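Forovness Summer Sleeping Mat — Set-up Guide
Section 3: Putting the mat on the bed

Read section 2 first if the mat is straight out of the bag. Needs to be flat before any of this.

Before you start

Clear the bed. Pillows, toys, quilt, all off. Fitted or flat sheet stays on, any pattern, doesn't matter to the mat. Sheet must be dry. Check the mattress for buttons or hard piping — these leave marks in the weave.

Caution: do not put the mat straight on a heated underblanket, even switched off.

Laying the mat

1. Take the mat out of its sleeve and undo both ties. Keep the ties, you need them in section 5.

2. Stand at the foot of the bed. Put the roll down with the loose edge facing you, label side under.

3. Hold the loose edge with one hand and push the roll towards the headboard with the other. Slowly. If it runs off to one side, roll back and start again, don't drag it.

4. Check that the stripes are straight. Easiest to judge from the foot end.

5. Smooth from the middle outwards with flat hands. No knees on the mat while you do this.

6. Leave it to settle for 10 minutes with nothing on top.

7. Corners still lifting? Turn the mat over and leave it another 10. Then turn it back.

Note: the mat is meant to be smaller than the mattress. A border of sheet showing is right. Do not stretch or pull the mat to reach the sides, the edge binding will go.

Note: Sulo and Holub elastic corner straps both fit. Savora straps do not, the clip is too thick and digs in the binding.

Caution: never fold the mat to make it fit a smaller bed. A fold in the weave is permenant. For cots and toddler beds see the size table in section 1.

Everyday use

8. Wipe with a damp cloth, along the stripes and not across. Dry before anyone lies on it.

9. Lift the mat once a week and air the sheet underneath. In hot weather do it more often.

10. Turn the mat head to foot once a month so it wears even.

Caution: no bleach, no steam, no tumble dryer. Keep pens and drinks off it, the pale bands stain first.
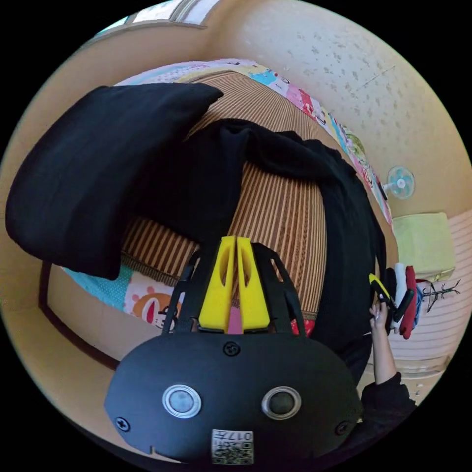
Marek: we had ours over the sheet for most of the summer and it kept creeping down towards the foot end. Straps only on the top two corners fixed it. Might be worth putting in the guide?

Yes — top two corners is fine if the mat only slides one way. Fit the straps after step 7, not before, or teh corners will set with a curl. All four if the sleeper moves about a lot.

Putting away for winter is in section 5. Roll it, don't fold it, and not before it is fully dry.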